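Trundis Upright Garment Steamer
Owner's Guide, Section 4: Setting Up and Steaming for the First Time
Revised 23 Jun 2020

If you have come straight here from Section 3, your steamer should already be standing on its base with the pole locked and the hanger clipped on top. If the pole still wobbles, please go back and check the two collars before you do anything else. A loose collar is the single most common thing people write to us about, and it only takes a quarter turn to put right.

Everything in this section can be done in one unhurried half hour. Pick out a couple of everyday things to practice on, a cotton shirt or a pair of sweatpants maybe, and save the silk blouse for another week.

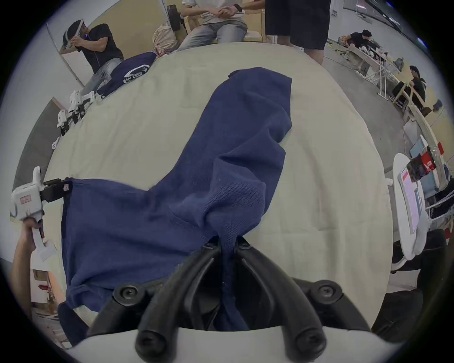 Gönül Karaca

I have been writing the Neldale guides for a good while now, and I still set up a new steamer on my own kitchen floor every time we change one, with the guide open next to me, to see where I get stuck. Most of the notes below come from that. Some come from Wayne Tapley on our repair bench, who sees the machines that come back and has strong feelings about hard water.

4.1 Filling the tank

1. Make sure the steamer is unplugged and the dial points to Off.
2. Lift the tank straight up by its handle. It will resist a little at first and then come free.
3. Turn the tank over and unscrew the cap counterclockwise.
4. Fill with cool tap water to the Max line. If your kettle furs up quickly, use distilled water, or half distilled and half tap.
5. Screw the cap back on until it is snug. Turn the tank right side up over the sink and wait a moment to see whether it drips.
6. Lower the tank onto the base until you hear it click.

Note: You may hear a glug or two as the base fills itself. It sounds alarming in a quiet room but it is only air coming up through the valve.

Caution: Never put perfume, fabric softener, vinegar or scented ironing water in the tank. Wayne once had a Trundis in pieces on the bench that smelled so strongly of lavender he had to work with the door open, and the heater could not be saved.

4.2 Attaching the hose and steam head

1. Push the lower end of the hose onto the outlet on the base and turn it clockwise until the two arrows meet.
2. Hang the steam head on its hook at the top of the pole. The hose should rise from the base in one long, easy curve.
3. Look along the hose for any place where it dips and comes back up. Water collects in a dip, and sooner or later it will spit out onto your clothes.

The hose seal is a small gray ring, part number 3545, and a spare is taped inside the lid of the carton. Please rescue it before the carton goes out with the recycling. I have thrown away two of them myself.

4.3 Switching on

1. Stand the base on a level floor, away from curtains and out of the path of children and pets.
2. Plug the cord directly into a wall outlet. The heater in the 2000-watt model draws a good deal of power and should not share an extension cord with anything.
3. Turn the dial to Low and wait for the green light.
4. Take the steam head off its hook, point it well away from yourself and everybody else, and let it run for 15 seconds.
5. Turn the dial to the setting you want. Cotton and linen like High. Nearly everything else is happier on Low or Medium.

Note: The first tankful may have a faint smell of new rubber. Open a window and run it through without any clothes nearby, and it should be gone by the second filling.

Caution: Steam burns, and it burns faster than most people expect. Never steam a garment while somebody is wearing it, even if you are late and it is only the collar.

4.4 Getting clothes ready

A steamer relaxes creases, and it does best when the weight of the cloth is helping you. Two minutes spent getting a garment straight will save you ten with the steam head.

1. Read the care label. If the iron symbol is crossed out along with the steam lines, leave that garment alone.
2. Empty the pockets.
3. Lay the garment out flat, pull the seams straight with your hands, and turn back any cuffs or collars that have folded under.
4. Button the top button of a shirt so that it will sit properly on the hanger.
5. Hang it from the hanger on the pole, with the back facing you first.

Knitted shirts, including the piqué kind that golf shirts are made from, stretch when they are warm and damp. Support the hem with your free hand and let the steam do the pulling. If you own the Jirwood clip set (sold separately), leave the clips off knits altogether, as they can leave little ears along the bottom edge.
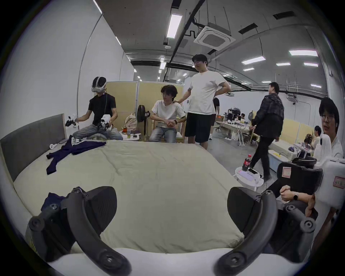
Steaming goes a great deal more smoothly if you sort everything before the water is hot, and I like to do my sorting in the bedroom, where there is room to spread out and the closet is only a step away. Make one group for High, one for Low, and one for the pieces that need a second look before any steam goes near them. The navy garment on the duvet, with the white lettering on its waistband, would go straight into that last group. Lettering may be woven in, stitched on or printed, and printed lettering can soften under heat, so turn such a piece inside out, set the dial to Low and hold the steam head a hand's width away. Try a small spot first and let it cool before you touch it. And please sort on the bed but steam on the pole! A duvet soaks up moisture very readily, and you would not thank me at bedtime.

4.5 Steaming

1. Hold the steam head upright and start at the shoulders or waistband.
2. Move slowly downward, letting the head brush the cloth lightly.
3. With your other hand, hold the hem just firmly enough to keep the cloth from swinging. Wear the glove supplied.
4. Turn the garment around and do the front.
5. Leave it hanging until it is fully dry before you wear it or put it away.

If water drips from the head, lift it high above the base for a few seconds so that the hose can drain back.

4.6 Switching off and storing

1. Turn the dial to Off and pull out the plug.
2. Let the steamer cool for an hour.
3. Empty the tank, then tip the base over the sink and open the drain plug.
4. Leave the cap off the tank overnight.

If the red light flashes three times and code 253 shows on the display, the base has run dry and shut itself down. Unplug it, let it cool, refill the tank and begin again at 4.3. If the code comes back with a full tank, do not open the base. Write to the Neldale service desk with your serial number, which you will find on the underside next to the drain plug.

Section 5 covers descaling.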